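*修订日期:2019年8月11日。本章替换旧版第四章,旧版请撕掉,不要夹在一起用。*

# 第四章 防护围裙的验收、穿戴与存放

本章适用于 Dresum 系列前后开襟防护围裙、配套的甲状腺护颈,以及 Cudoter 壁挂架。Trukadau 轻量款的面料和扣具与 Dresum 不同,相关差别在各节里单独注明,没有注明的按 Dresum 处理。

写在前面的一句提醒:宣传页上“超轻”“全天候舒适”“无需维护”这几个词,请不要当作技术参数。前两个没有统一的测量办法,第三个我们认为不成立。任何含有防护芯材的围裙都会老化,区别只在快慢,而快慢多半取决于它平时怎么挂、怎么放。

## 4.1 开箱验收

1. 把外箱放平再开。刀片只划胶带,不要往下压。箱内没有硬衬板,围裙离箱盖很近。
2. 取出围裙时双手托住肩部和下摆。不要提着一根腰带把整件拽出来。
3. 核对标签。标签缝在左侧内襟,应写有型号、尺码、标称铅当量和对应的测试管电压。少一项都请先停下,联系供货方。

 **注意:** 只写铅当量、不写测试管电压的标签,信息是不完整的。同一块无铅复合芯材在不同管电压下的衰减能力可能差得不少,一个孤零零的数字说明不了它在您的机房里表现如何。

4. 核对编号。标签上的编号、合格证上的编号和出库单上的编号应三者一致。Pumphrey 护颈的编号以 527 开头,缝在扣带背面,字很小,需要翻开看。
5. 把围裙摊平,用手掌从上往下抚一遍。感觉到硬棱、空鼓或者厚薄突变的地方,用可擦笔在面料外侧做记号,留到 4.2 节检查。
6. 逐个试扣具。每个卡扣扣合后向外拉一下,魔术贴完全撕开再贴合一次。Trukadau 用的是磁性扣,请先读 4.3 节的警告再去碰它。
7. 在验收单上签字。如果送货人催您“先签字再慢慢看”,可以请他等一会儿,或者在单上注明“未查芯材”。

随箱的合格证证明的是出厂时的抽检情况。运输途中压过、折过,它并不知道。验收后仍应做一次影像检查。

## 4.2 首次影像检查

用手摸只能找到大的问题。芯材裂纹常常在面料完好的情况下出现,外面看不出,手感也未必有变化。有人主张新围裙可以跳过这一步,等到年检再做。我们不建议:没有初次影像,年检时发现的裂纹就说不清是用坏的还是带来的,保修争议大多出在这里。

### 准备

- 具备资质的操作人员,以及一台可用的透视或摄影设备。
- 空白检查表(附录二)。
- 不透射线的标记片,用来对应影像与实物位置。

### 步骤

1. 将围裙单层平铺在检查床上,前后两片分开摆,不要重叠。两片叠在一起时,一片上的细裂纹很容易被另一片盖过去。
2. 撤出床面上的金属物件,包括围裙口袋里的。口袋请逐个伸手摸过。
3. 关闭自动曝光控制,或者按设备说明书选定适合的手动条件。自动模式会因为围裙的遮挡而不断加大输出,既没有必要,也对设备不好。
4. 先取整体影像,再对肩部、腰部折线、缝线附近和扣具根部分别取局部影像。
5. 发现亮线、亮点或边缘缺损时,放上标记片重取一次,并在检查表的轮廓图上画出位置。
6. 保存影像,文件名里写上围裙编号。只写“新围裙”三个字的文件,到了年底没有人能认出来。
7. 对护颈重复以上步骤。Pumphrey 护颈的弧形部位放不平,可分左右两段检查。

**小心:** 检查过程本身也会产生辐射。操作人员应在屏蔽区内完成曝光,不要为了把围裙扯平而把手留在射野里。

### 如何看结果

沿缝线排列的一串极小亮点一般是针孔,属于制造工艺的一部分。但请留意“一般”这个词。针孔应当大小均匀、间距规则;若其中几个连成一条线,请按裂纹处理。

裂纹是否可以接受,取决于长度、位置,以及贵单位采用的剔除标准。本手册不给统一数值。市面上流传的几张“剔除标准表”互相矛盾,出处也大多写得含糊,请以当地主管部门的规定和本单位辐射防护负责人的书面意见为准。供货方(包括我们)口头说“这点没关系”,不应作为继续使用的依据。

## 4.3 穿戴与调节

1. 选尺码。围裙下摆应盖过膝上部,两侧应能合拢或搭接。尺码表只按身高体重给建议,肩宽特殊者请直接试穿。
2. 先穿背心,再系裙。分体款的重量一部分要落在髋部,次序反过来,裙腰往往系得偏高,重量又回到肩上。
3. 收紧腰带,直到能感觉肩部压力减轻为止。如果怎么收都没有变化,多半是背心偏长,换小一号试试。
4. 戴上护颈,下缘压在背心领口外面或里面均可,但不能留出缝隙。低头、转头各做一次,缝隙常在转头时出现。
5. 将剂量计佩戴在贵单位规定的位置。围裙内外各佩戴一枚的,请看清哪枚是哪枚。两枚互换之后得出的读数会很奇怪,而且往往要过很久才有人发现。
6. 举起双臂,检查腋下开口。开口过大时,侧向的散射会从那里进来。这一点在宣传图上看不到,因为图上的模特都垂着手。

**警告:** Trukadau 轻量款使用磁性扣。植入心脏起搏器、除颤器或其他有源植入物的人员,不得穿着,也不要代人扣合,除非已得到植入物厂家和主诊医师的书面许可。磁共振机房内严禁带入。

**注意:** 关于重量。轻量款确实比传统含铅款轻,但轻多少要看尺码和所选铅当量。把一件小码轻量款和一件大码传统款放在一起比较,得出的数字没有意义。购买前请要求对方给出同尺码、同铅当量的重量,并请用自己的秤复核。

## 4.4 安装 Cudoter 壁挂架

围裙寿命很大程度上由挂架决定。门后的普通挂钩、椅背、检查床的扶手,都会让重量集中在一两处,芯材就从那里先裂。

1. 选实心墙体。轻质隔墙须在背面加固,膨胀螺钉的包装上写着能承重多少,那是理想基材里的数值,请不要照搬。
2. 避开暖气、阳光直射处和空调出风口。
3. 标出孔位,用水平尺校正。架臂略微上翘是设计如此,不要把它“调平”。
4. 钻孔,清灰,装入锚栓。孔里的粉尘不清干净,锚栓咬不住。
5. 装上底板,先将全部螺钉带上,再依次拧紧。
6. 挂上 2 件围裙静置一夜,次日检查底板与墙面之间有无缝隙。出现缝隙时卸下重装,不要只把螺钉再拧一圈了事。
7. 贴上承重标签。标签朝外,别贴到架臂内侧。

厂家资料称架臂转轴可以转动约 200 次后再首次润滑。我们没有找到这个数字的测试条件,因此建议凭手感:转动时有涩滞或异响就上油,没有就不用。资料里另有“1,000 次开合无磨损”的说法,同样没有附报告,请姑且听之。

## 4.5 清洁

1. 用微湿的软布和中性清洁剂擦拭外表面,再用清水布擦一遍。
2. 有血迹或体液时,按贵单位感控规定选择消毒剂,并先在下摆内侧小面积试用。
3. 魔术贴里的线头和毛絮用硬毛刷顺着一个方向刷出来。
4. 挂起晾干。面料摸上去干了之后再多等一会儿,缝线里的水分走得慢。

**小心:** 不要机洗、浸泡、熨烫、高压灭菌,也不要用吹风机。含漂白成分的湿巾会让面料变硬,即使包装上写着“对各类表面温和”。

自称能“修复芯材”的喷剂和贴片,我们一件有效的都没有见过。贴片盖住的是面料上的破口,影像检查时裂纹还在原处。

## 4.6 临时平放

挂架不在手边,围裙又必须放下时,可以短时间平放。

1. 选一处平整、光滑、没有尖角的台面,台面须比围裙宽。下摆悬在台边会形成一道折线。
2. 用手掌抹一遍台面,清走钉子、回形针之类的小物。
3. 内面朝下铺开,扣具朝外,不让卡扣压在芯材下面。
4. 围裙上面不放任何东西。病历夹也不行。
5. 用完即挂回。所谓“临时”,请在当班之内结束。

若必须对折,请在折处垫一卷毛巾,使弯曲处保持圆弧。我们知道有的说明书允许直接对折并画了示意图。那种折法重复做下去,折线处的裂纹只是早晚的事。

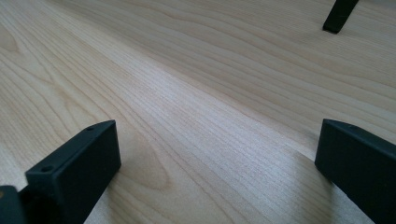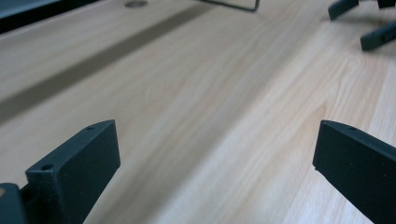
## 4.7 年度检查与报废

1. 每年 12 月之前安排一次影像检查,方法同 4.2 节,并与首次影像逐处比较。
2. 围裙摔落、被轮子压过或被硬折过之后,不等年检,当即加查。
3. 将结果写入检查表,注明检查人、设备和曝光条件。只写“合格”二字的记录,下一年拿出来没有可比之处。
4. 超出剔除标准的围裙,当天从挂架上取下,剪断腰带,另行存放。不剪腰带的话,它很可能过几天又回到架上。
5. 含铅芯材不得作为普通垃圾丢弃,请交给有资质的单位处理并保留交接单。标称“无铅”的芯材也可能含有其他重金属,处理前请索要成分说明。

**关于保修:** 保修卡上的年限从出库日算起,不从启用日算起。在仓库里放着的时间也计算在内。申请保修时请提供首次影像、最近一次年检影像和编号照片。没有首次影像的申请会被受理,但能不能通过,我们不替售后部门打保票。

**关于使用年限:** 不少销售人员会给出一个整数年份,建议到期统一更换。年份可以用来做预算,不能代替检查。保养得当的围裙到了年份可能仍然完好,一件天天搭在椅背上的围裙,也许头一年就该剔除了。

护颈的检查记录请单独成页,不要附在围裙记录的备注栏里。护颈常在科室之间借来借去,两者的编号很少能一直配成一对。

附录二的空白检查表可以复印。复印前请确认轮廓图四边完整,缺了肩部的那种复印件请作废重印。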